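Looking after the arm: a small gallery from the Phromma bench

We've had the arm at Phromma long enough now that it feels like part of the household, and a good few of you have written in to ask how we set it up and what we do to keep it sweet. So I've put together a little page – it's as much about the base and the bolts as anything grand, I'm afraid, but those are the bits I'm fondest of!

The arm stands on a low block at the far end of the table, with its mounting flange sitting on top. Get the block level before anything else goes near it, and be patient about it (I wasn't, the first time, and spent a whole July afternoon putting it right).

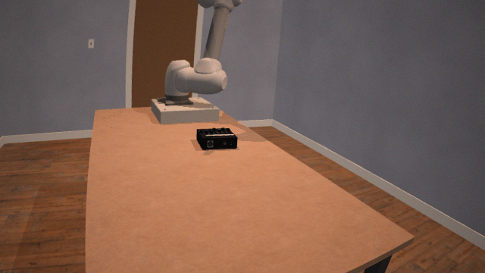
Kasun Biswas wrote to say that he goes round his own flange bolts every 200 hours, always in opposite pairs, and puts a dab of paint across each head so that any creeping shows up at a glance. I've since borrowed the paint idea, and very glad of it I am too.

As for the joints, we listen to them every morning on a slow warm-up of 5 minutes, and at 1000 hours the seals get a proper look and the covers a wipe with a barely damp cloth – never a spray, please.

Recent galleries
Re-greasing the Skaltix turntable
Cable tidying with Greer MacKinnon
A new belt for the Culent feeder

Text and gallery by Tahmineh Heydari | Contact us | Back to top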